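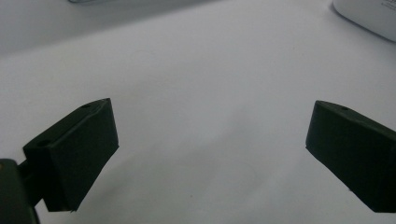

Judite Abreu wrote to me after my first impressions went up in January, to say that I'd been far too easy on Barkance, that the sailing was lovely and the cargo system was a chore, and that she'd given up somewhere before the second lighthouse and gone back to her old fishing games. She asked whether I still meant to write a full review and whether I'd please be honest about the menus this time.

Well, Judite, I do and I will! It has taken me much longer than I planned, partly because Barkance is a bigger game than it lets on and partly because I kept wandering off in it. I'd sit down after supper meaning to push the story along, and then there'd be a bit of fog over the channel and a bell ringing in it, and that would be my evening gone.

Print this page | E-mail this review to a friend

For anybody coming to this fresh, Barkance is a single-player sailing and trading game from Jolar, the same small studio that made Grarnuteo, the puzzle game with the clock tower that I went on about to everybody who would stand still. You play a young woman who inherits a cargo boat and the debts that come with it. The debt is 2,000 crowns, owed to the harbor office in a town called Correia, and the first half of the game is really just you going back and forth between the islands trying to earn it. That sounds thin, I know. I thought so too when I read the back of the box.

What makes it work is the boat. I have played a good many sailing games over the years and most of them treat the wind as something that either pushes you or doesn't. In Barkance the boat has weight to it. When she's loaded she sits low and answers late, and you find yourself starting a turn well before you need it, and when she's empty she skitters all over the place and you have to be gentle with her. There is no number on the screen telling you any of this. You feel it through the controller, and you hear it too, because the ropes and timbers creak differently depending on how she's loaded. I played with headphones for most of it and I'd recommend that to anyone.

The islands are small and there are fewer of them than the map suggests at first, but they have been made by people who like small places. Correia is the best of them. It's built up a hillside, with steps everywhere, and the shops shut for lunch. I was cross the first time I hauled a load of lamp oil up all those steps and found the shutters down, and then I sat on the wall with my character (there's a button for sitting on walls, bless them) and watched the ferry come in, and by the time the chandler opened up again I wasn't cross any more. The baker remembers what you bought last. The ferryman has opinions on the chandler, and the chandler has rather worse opinions on the ferryman, and if you carry enough letters between them you find out why.

Now for the menus. Judite was right and I was too soft on them. The cargo screen is a grid, and every crate and barrel has its own shape, and you have to fit them into the hold by turning them round. In principle I like this sort of thing, having spent much of my adult life packing the trunk of a car. But the grid is drawn very small, the cursor jumps a square further than you want, and if you back out to check an order in your logbook the game forgets where you'd put everything. I lost a whole careful arrangement of cheeses that way. I said a word my mother wouldn't have liked, and then I did the same thing again a few minutes later because I hadn't learned.

There has been a patch, dated 25 June 2023 in the notes, and it does help. The cursor behaves itself now, and you can pin an order to the corner of the screen so you don't have to leave the hold to look at it. The print is still tiny. I sit a fair distance from my television and I had to get up and walk over to tell a 3 from an 8 on the price lists, and there's no setting to make the letters any larger. For a game that asks you to read as much as this one does, I think that's a real fault, and I've taken it into account in my score.

The other thing I should warn you of is the stretch in the middle. Once the debt is paid the story opens out, and you're meant to start working out what happened to your uncle and his last cargo. The trouble is that the clues are tied to the seasons. If you miss the autumn regatta, as I did, because I was off the far side of the map delivering a piano, you have to wait for the next one to come round. There are beds in every inn and you can sleep the days away, but you pay for each night, and the weather goes by in a little slideshow that's charming for a while and then isn't. I came very near to putting the game down at that point. I'm glad I didn't, though I can quite understand anybody who does.

What got me through was the night sailing. You can't do it at the start, as you don't have the lamps, and the good set costs 700 crowns at the chandlery, so I'd put it off and put it off thinking it was only there for people who like to have everything. Please don't do as I did. Buy the lamps as soon as you can bear to. The sea at night in this game is one of the prettiest things I've seen on my television – all black and silver, with the harbor lights coming up one after another as you get closer – and the music drops away to almost nothing, just a cello now and then. Some of the passengers will only travel after dark, too, and theirs are the best stories. There's an old customs man who spends an entire crossing telling you how he once arrested his own brother, and I slowed the boat down so he could finish.

I played on my ordinary living room console, which is getting on in years, and it ran well enough. It stutters a little coming into Correia when the market's on, and it crashed on me once while I was asleep at an inn (my character, I mean, I was wide awake and eating crackers). It saves every time you tie up at a dock, so I lost very little. Friends with newer machines tell me they've had no trouble at all. Loading the map is slow on mine and I got in the habit of picking up my knitting.

A word on difficulty, as a few of you always ask. There are 4 settings and you can change between them whenever you like from your cabin. On the gentlest, storms will frighten you but never sink you. On the hardest, you can lose the boat and everything in her, and you're rowed home to the harbor office to start another loan. I played mostly on the second setting and tried the hardest for one long afternoon, during which I sank off the same rocks again and again. My nephew tells me there's a trick to it with the anchor. I never got the hang of it, but I believe him.

If you enjoyed Grarnuteo for its puzzles, I'd say go in expecting something slower. There are puzzles, mostly to do with charts and tides, and one very good one involving a church organ that I'm still pleased with myself over. But you can go for hours without meeting any. Jolar have put their effort into the water and the people this time, and the writing is a step up from what they've done before, funnier and a bit sadder. I do wish the ending had been given more room. It comes in a rush, with a lot of talking on one jetty, and two characters I was very fond of are packed off in a single line each.

Children could play it quite happily, by the way. There's no fighting and the language is mild. A younger one would need help with the cargo screen, but then so did I.

As for what you get for your money, I've put in more evenings than I care to tell my husband, and I still have islands where I've only ever seen the dock. The in-game journal says I've made nearly 400 landings. It also keeps a record of how many times you've hit the harbor wall at Correia, which I thought was uncalled for.

So, Judite, I'd ask you to give it another go with the patch installed, and to get yourself past that second lighthouse, where the letters between the ferryman and the chandler begin. Sit close to the screen. If you still can't stand packing the hold after that, pay the dock boy to do it. He charges a few crowns and he isn't as tidy as you'd be, but he'll have you out on the morning tide.

Good: how the boat handles, Correia, night sailing, the passengers.
Not so good: tiny print, the long wait for the regatta, a hurried ending.
My score: four stars out of five. It would have been three and a half before the patch.

Print this page | E-mail this review to a friend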